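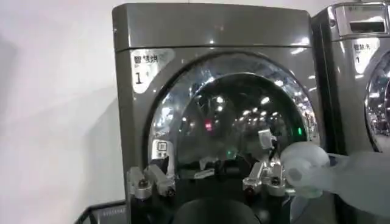
The claim in the Edov paper that I keep getting asked about is the one in the second sentence of the abstract: a policy trained only on wrist camera views "does not depend on incidental appearance" and so carries over to appliances it has never seen. I've read the paper twice now, plus the appendix, and I don't think the experiments show that. They show something smaller. My trouble starts with what a wrist camera gets to look at when the job is opening a laundry machine. The door is a chrome ring around dark glass, and both are full of the room: ceiling lights, a green light near the right edge of the glass, a red-pink glow from some readout that you can't even make out. The dryer label says 智慧烘 and the washer next to it says 智慧洗, so one character apart, and each has a 1 on it. If you want to know which of those a network is leaning on, you have to go and take them away from it one at a time. That is the experiment I was looking for, and it isn't in there.

Some background for people who haven't followed this. Edov came out of the Urquijo group in July. The method is an auxiliary loss on top of ordinary behavior cloning. During training, every demonstration is paired with a second one of the same task, and the encoder is pushed to give the two similar features at matching stages of the motion. Matching stages are found by time warping on the gripper trajectory. The hope is that whatever differs between the two recordings (lights, reflections, the person walking behind the robot) gets washed out and whatever stays the same is kept. At test time you throw away the pairing and run the encoder and the policy head as usual. It's cheap, it's simple to code, and I like it as an idea.

The training set is 3529 demonstrations of opening and closing front-loading doors. The headline number is a large gain over plain cloning on the "unseen appliance" split, and the paper says this is evidence the encoder "has learned the door."

## What the split holds out

An unseen appliance, in this paper, is an appliance whose serial number wasn't in the training set. I had to go to the appendix for that. It means a machine of the same make, same color and same door can be in both halves, as long as it's a different physical unit. Laundries buy machines in rows. Two matching units standing side by side can land on opposite sides of the split, and the policy gets credit for generalizing from one to its neighbor, in the same room, under the same lights.

I'd call that an unseen unit. It's a fair thing to test and people deploying robots in a laundry probably care about it. But it doesn't tell you about an unseen appliance in the sense the abstract wants, and it especially doesn't tell you whether reflections matter, because the neighbor's glass reflects nearly the same room.

Hsiu-ying Hsieh pointed this out on the mailing list before I did, and the reply from the authors was that the split by site gave "qualitatively similar" results. There's no table for the site split. If it's similar, print it.

## The pairing argument

Here is the part that bothers me more, as it's about the method and would survive a better split.

The loss keeps whatever two paired demonstrations share. Fine. So what do they share? Pairs are drawn from the same site most of the time (same appendix, a few lines further down). At one site the ceiling lights don't move between recordings. The bright patches on a chrome ring are a function of the lights, the shape of the ring, and where the camera is. Line up two demonstrations by gripper trajectory and you've also lined up the camera, it being bolted to the wrist. Now the highlights sit in almost the same place in both views.

So the highlights are *stable under the pairing*. The loss has no reason to throw them out. If anything it should be happy to keep them, because they're bright, sharp, and a very good clue to where the camera is relative to the door. I can imagine a policy that servos nicely on the glint at the rim of the window and falls apart the day somebody replaces a light tube.

It gets a bit stranger with the glass. Dark glass with a camera in front of it gives you back whatever is out in front, and that can include parts of the robot itself. A reflected arm is a lovely distance cue. It grows as you approach. It's also there in every single demonstration, with every machine that has that kind of door, so again the loss keeps it. Is that "incidental appearance"? I'd have said so. Anselmo Camargo thinks I'm being unfair here and that a robot's reflection is a legitimate physical signal, as good as any other. Maybe. But then you should expect trouble on a door with a frosted or a white plastic window, and the paper has none of those in the test set that I could find.

I should be clear that I don't know the network does any of this. I'm saying the training objective allows it and the evaluation couldn't catch it.

## The ablations that are there

There are some. Removing the auxiliary loss hurts. Pairing at random without the time warping hurts a bit less. Using a bigger encoder helps a little. All of this tells me the loss does something useful, which I believed already.

There's a saliency figure too. It shows heat on the door handle and the authors read that as proof. I've stopped giving these much weight. The handle plate is where the gripper is headed, it's usually close to the center of attention for any policy that works at all, and a heat map over it doesn't say what the features are used for. A few of the maps have a second warm area up on the ring. The text doesn't mention it.

The real-robot evaluation is 372 trials, which is a decent number, better than most papers in this corner. But they're spread across methods, sites and tasks, and once you get down to a single cell of the big table the error bars overlap more often than not. There are no error bars in the table. I got mine from the raw success counts in the released file, so thanks to them for releasing it.

## What I'd want to see

Nothing here needs new hardware.

- Change the lights. Same site, same machine, same policy. Turn half the fixtures off, or put a work lamp on a stand to one side. If the encoder has learned the door, success should hardly move.
- Matte the ring. There's a removable spray that 3D scanning people use to dull shiny metal. Dust the chrome and run again. Then do the glass only.
- Cover or swap the labels. When a washer and a dryer match in everything except a label, the instruction "open the dryer" has to be resolved by reading, by position, or by luck. The paper reports language-conditioned results on exactly this kind of pair and never says which one stood on which side in training.
- Pair across sites only. This is the obvious fix for the problem above and I'd be curious whether the gain grows or shrinks. If the highlights are being used, I'd guess in-domain numbers drop and transfer gets better.
- Report the site split.

Araceli Escobar ran a small version of the first one over at Latstead with the released checkpoint, and let me mention it here. Her result was mixed. With the overhead lights dimmed the policy was mostly fine. With a lamp added off to one side it began missing the handle on the same side fairly consistently. She was the first to say that it's one machine and one afternoon, and that her camera mount differs from theirs by a small tilt, so it might be the tilt. I'm not going to hang a conclusion on it. It did make me want the proper experiment a lot more.

## On the reaction

Part of why I'm writing this at all is the Fekell announcement, which cites Edov and says their next product is "robust to any lighting condition." The paper doesn't say that and the authors shouldn't be blamed for it. Still, a sentence like "does not depend on incidental appearance" is going to be read that way by anyone with something to sell, and I think a reviewer should have asked for it to be toned down. "Improves transfer between units of similar design" would have been a perfectly good abstract. I'd have accepted that paper.

I've had a short exchange with Emerson Brandão, the second author, who was friendly about all of it. He agrees the site split should be in the main text and says it will be in the next version. He doesn't agree about the highlights. His argument is that the random cropping and color jitter during training already break any reliance on bright spots. I don't follow this. Cropping moves the highlight and the handle together, so it leaves the relation between them alone, and color jitter leaves a white glint pretty much white. He said he'd look for a run they did with synthetic glare painted in. If he finds it I'll add the numbers here.

Until then my reading is: nice loss, useful in a row of similar machines, claim in the abstract not supported. If you're thinking of building on it, start by checking your pairing, and write down where your lights are.

*November 30, 2020*

Edit: Emiliano Escobar writes that the released config samples cross-site pairs at a low rate, so "most of the time" above is right but there are some in the mix. He's going to try turning that rate up to 100 percent and see if training is still stable.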